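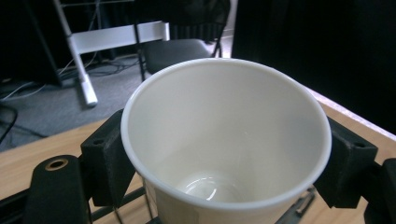 Shared workshop's paper cup gripper wins support, but the sums are still missing

A members' workshop in Mengal has put its name to a home-built gripper that can hold a paper cup, and would like the rest of us to be impressed. The tool is called the Skemier. It has two black 3D-printed finger pads, a linkage of metal rods and bars, and a parts bill that its builders put at 2,000 crowns. A second version is planned, for which the group, Skimik, is asking its members and the public for another 3,725.

The claim in the appeal is that the Skemier will let "anyone with a printer and a free weekend" collect the kind of handling data that robot arms learn from. You hold the tool in your hand, pick things up with it, and a camera on the tool records what happens. Later, in theory, an arm fitted with the same fingers repeats the job without you.

The theory is sound enough and better-funded groups have been working along the same lines for years. What Skimik has to show for its own version is thinner.

Paper cups were chosen as the first test because they are cheap and because they fold if you squeeze too hard. Fair enough. The pads close on the cup from opposite sides just below the rim, which is also the stiffest part of any paper cup. Anyone who has carried a tea out of a station knows to hold it there. Grip the same cup halfway down and the wall gives far sooner. The appeal has nothing to say about that, nor about cups that are full, and it doesn't say how many were crushed along the way.

It does say that 3,000 recordings have been made. The figure is printed in large type at the top of the appeal and never broken down. Does it cover finished pick-ups only, or every time somebody pressed the button? Were they made by many hands or by one patient member over the winter? Were the cups moved about between goes, or picked up again and again from the same spot on the same table? A system trained on the last sort will learn that spot very well. Asked about this on Friday, the group said a full breakdown would go up "when the files have been sorted".

The price needs a harder look as well. The 2,000 covers filament, fixings and the small metal parts. It leaves out the camera, which came from a member's drawer, and the use of the workshop's printer, which members pay for through their subscriptions. Failed prints are not counted either. Printed finger pads rarely come out right first time, and a home builder starting from the drawings should expect to go through a few sets before the two sides meet squarely. Somebody without a printer, or without a friend who has one, will pay a good deal more than the headline sum.

Then there is wear. Hard printed plastic is slippery against smooth paper, and most people who build grippers end up gluing on something softer. Skimik says the slight texture left by the printer gives enough hold and that rubber facings would be "an extra thing to replace". Perhaps. Texture of that kind does rub down with use, and the group has not published any test of new pads against old ones. The linkage raises a similar question. Each joint in it is a place for slop to creep in, and a tool that closes a shade looser in spring than it did in January gives you recordings that do not match.

Drollen, the workshop in the next valley, tried a simpler hand tool two years ago and shelved it after a season. Its members had little trouble making the thing. Their trouble came afterwards, with recordings nobody had labelled and no arm to try them on. Skimik does not own an arm either. It hopes to borrow one once version 2 is finished, though the appeal names no lender and gives no date.

None of this makes the Skemier a bad piece of work. The drawings are free to download, the parts list is clear, and the assembly notes include a frank page on which screws to leave loose until last. Plenty of shared workshop projects never get that far. As a way to learn about linkages, or to spend some wet evenings, it may well be worth the money.

As a promise that home builders will soon be teaching robots to clear their tables, it needs more behind it. A short list would do for a start: how many attempts failed, what else has been picked up besides cups, and how the pads hold up after a month of use. The group says some of that will be in the notes for version 2.

The appeal stays open until the full 3,725 is raised. Money already given will not be returned if it falls short, according to the small print, and will go towards general workshop costs instead.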